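Siteck Manipulation Laboratory – Workshop Notebook

2018-10-31

Subject: failure to close, hand-held gripper, garment handling on bed surface

Work on the shirt-folding task was suspended this morning after the gripper failed to close on command. The trigger was pressed and the motor was heard to run, but the fingers stopped short and the fabric was released. The fault occurred at cycle 1,491 and was recorded in the log as a position error, code 114. It was repeated on each of the next five attempts.

The unit was switched off before inspection, as required by the Comness safety procedure. A length of thread was found wound round the drive shaft behind the left finger. It was removed with tweezers and the shaft turned freely by hand. No damage to the gear teeth was found. The same fault was recorded in May on the Kyriakidis unit, which had by then completed 3,246 cycles.

A second matter requires attention. When the thread was cleared and power restored, the fingers moved to the open position without any press of the trigger. No person was hurt – the operator's free hand was clear of the fingers – but this movement should not take place at start-up. The Stestis firmware is to be checked before the unit is issued again.

Until further notice, the shaft is to be inspected every 1,000 cycles. Garments with loose threads are to be trimmed before use.

Recent entries
Battery contacts, cleaning and test
Trigger spring replaced
Kyriakidis unit: return to service
Stestis firmware, notes on start-up

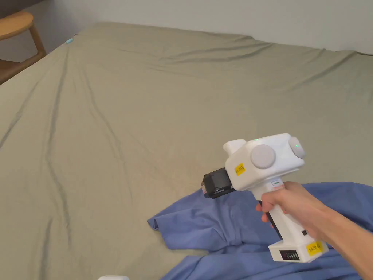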